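Chapter 6

Commissioning and Care of a Two-Arm Countertop Cell

6.1 Scope of the chapter

The previous chapters treated the arm, the gripper and the controller as separate units. This chapter treats them as one installation that has to be set up, checked and kept in working order. The unit used throughout is the Gremness, a two-arm machine on a single body, fitted with parallel grippers and intended for light work at a kitchen or laboratory counter. The maintenance figures are those of the Trarnadura teaching site, where the unit runs during the academic year and is stripped down every October.

A reader who has worked only with fenced industrial cells will find some of the order of work unfamiliar. In a fenced cell the fixture is built to suit the robot. At a countertop the surface, the sink and the cabinets are already in place, and the robot must be fitted to them. Most of the faults described in Section 6.5 can be traced to a base that was placed by eye and never measured.

The chapter assumes that the reader can jog a single joint from the pendant, read a joint log, and lock out the supply. Those who cannot should return to Chapter 3.

6.2 The model before the machine

Every Gremness installation exists twice. The first copy is the simulated cell, in which the counter, the walls and the objects are modeled and the arms are driven by the same controller software as the real ones. The second is the hardware. Setup begins with the first copy, and the base is not bolted down until the model has passed the reach and clearance checks.

The model serves three purposes during the life of the cell. At commissioning it is used to find a base position from which both arms can do their work. During service it is the reference against which drift is judged. After a repair it is the place where a replaced joint is first moved through its full range, since a wrong sign or a wrong zero offset costs nothing there.

A model is only as good as the dimensions entered in it. Counter height, counter depth and the position of any recess must be measured on site. Drawings supplied by the builder are not an acceptable source. At Trarnadura the first model was made from such drawings, and the counter proved to be 6 mm higher than drawn, enough for a gripper to strike the stone on every low approach.

6.3 Placing the base

The base is placed so that the working area of the counter lies inside the overlap of the two arms, with neither elbow near its limit. The procedure is as follows.

Mark the front edge of the counter and the nearest fixed obstacle on each side. Obstacles include window frames, handles, faucets and anything hung on a wall within reach of a raised arm.

Set the body square to the working edge, with its center line 700 mm from the center of the working area.

Drive each arm in turn to the far corner of its area and record the elbow angle. If either elbow opens to within 6 degrees of its stop, move the base forward and repeat.

Drive each arm to its parked pose and check the clearance to the obstacles marked in the first step.

Lock the casters, or fit the floor plate if the cell is to be permanent.

The parked pose deserves more attention than it usually gets. An arm that is idle while the other works should be held with its gripper up and clear of the counter, so that it cannot sweep objects aside when it is called back into use. The gripper is then the highest point of the arm, and it is the part most likely to touch a wall or a window when the body is turned.

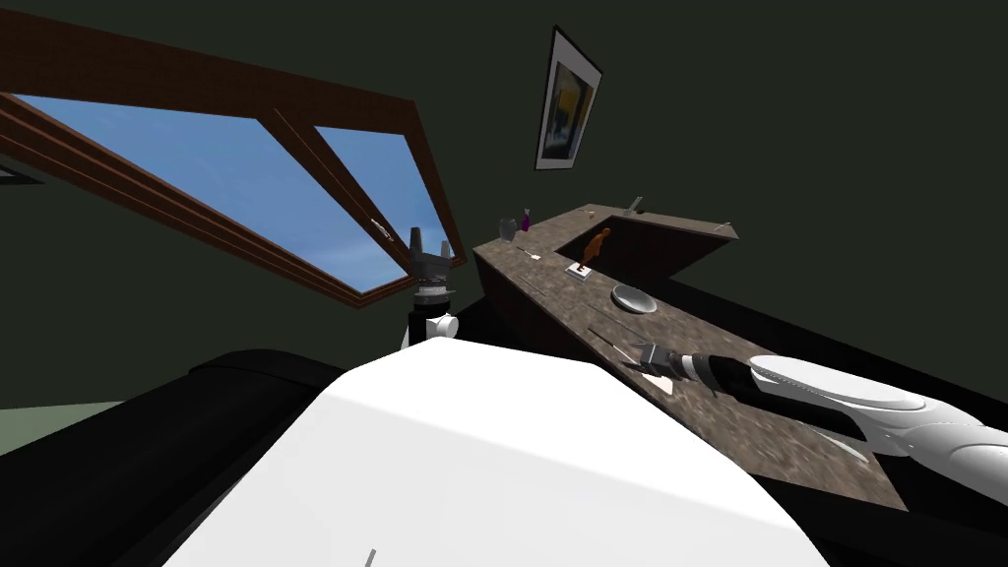
Low approaches are checked next. The test piece is a flat card laid on the stone, and the test consists of bringing the gripper down over it until the fingers hover at the approach height set in the controller. Flat pieces are preferred to tall ones for this check. A tall object can be grasped successfully with a large error in height, and the error then goes unnoticed until the cell is asked to pick up something thin. A card or a slim utensil leaves no such margin.

The check is made at no fewer than six points spread over the working area. If the approach height is correct at the near points and wrong at the far ones, the body is tilted and must be leveled. If it is wrong by the same amount everywhere, the counter height in the model is wrong and should be measured again. An error that changes from visit to visit at the same point indicates play in a joint, and the procedure of Section 6.5 applies.

A sink within the working area requires its own exclusion volume. The basin is entered in the model as a recess with walls, never as a simple hole in the surface, or the planner will allow the wrist to pass through the rim. The faucet is entered as a box somewhat larger than the faucet itself. Students often omit it on the grounds that it is small - it is also the item most often struck.

6.4 Zeroing the arms

Each joint of the Gremness carries an absolute encoder, and in normal service no zeroing is needed at power-up. Zeroing is required after a joint module has been exchanged, after a battery fault, and after any collision that has stopped the arm.

The Hofstetter jig is used for this purpose. It clamps to the body and holds the upper arm and the forearm at 90 degrees to one another, with the wrist axis horizontal. With the jig fitted and the brakes released, the joint values are read and stored as offsets. The jig must seat without force. If it has to be pressed home, the shell of the arm is probably misaligned, and the shell screws should be loosened and reseated before any value is stored.

Both arms are zeroed in the same session, even if only one has been disturbed. The two arms share a common frame at the body, and storing offsets for one arm at a different temperature from the other introduces a mismatch that appears only when they hand an object across.

Once the offsets are stored, the joint values of the parked pose are compared between the model and the hardware. Fault code 1303 is raised by the controller when any joint differs by more than the permitted amount. The code does not say which joint is at fault. The joint log must be opened and the values compared one by one, starting at the wrist, where replacement is most frequent.

6.5 Wear in the gripper

The gripper is the shortest-lived part of the cell. Its fingers run on a pair of linear guides driven by a common screw, and wear appears first as side play at the fingertips. Play is measured with the gripper closed on a gauge block and a dial indicator set against one finger. The guides are cleaned and greased every 90 hours of operation, using Kamel grease sparingly applied with a brush. Excess grease migrates to the fingertips and reduces grip on smooth objects.

Stone dust and dried food are the usual contaminants at a countertop. Neither should be blown out with compressed air, which drives particles into the screw. The guides are wiped with a dry lint-free cloth, then with a cloth dampened with cleaning alcohol, and allowed to dry before grease is applied.

When side play exceeds the limit given in Table 6.2, the guides are replaced as a pair. The work is carried out with the arm powered down and the wrist supported from below. After reassembly the gripper is opened and closed through its full stroke by hand, and then under power at the lowest speed setting. The low-approach check of Section 6.3 is then repeated at all points before the cell is returned to service.

The joint modules themselves are treated in Section 6.6, beginning with the removal of the outer shell.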